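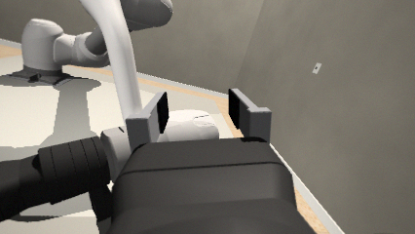

Simulated view, gripper open, fingers apart.

Notebook, Stonville post-production room
January, entry opened 9:40 a.m.

Subject: subtitle timing for the Sedthorpe crossover, parts one and two.

The network's revised cut of both parts was received overnight and loaded into Clideo. The cue sheet lists 3,733 subtitle events across the two episodes. After the first automatic pass, 3,384 of these matched the new picture within tolerance. The remaining 349 were set aside for manual review.

Most of the unmatched events fall in part two, after the courtroom sequence, where the network removed a short exchange and moved the title card forward. The offset before the card is constant. After the card it is not, and a single global shift should not be applied. Colleagues who used the global shift on the previous cut are asked to discard those files.

A second matter concerns the recap at the head of part two. The recap repeats dialogue from part one, but the wording in the supplied script differs from the wording broadcast in the earlier episode. The Szewczyk style guide requires that recap subtitles follow the audio. The script has been marked accordingly and the older lines kept in a separate column.

Reading speed was checked on the rooftop scene. Two events exceed the limit and have been shortened. The name of the villain's company is now spelled the same way in both parts; it had been hyphenated in part one only.

2:15 p.m. Export of part one finished without errors. Part two stopped at 400 events with a font warning. The italic face used for off-screen voices was missing from the second workstation. Installed, export restarted.

4:50 p.m. Part two exported. Playback checked through the end of the second act. Acts three and four remain to be viewed, with sound, on the large monitor.

Outstanding: confirm with the network whether the song lyrics over the closing credits are cleared for subtitling. Until a reply is received, the lyrics stay in the working file and out of the delivery file.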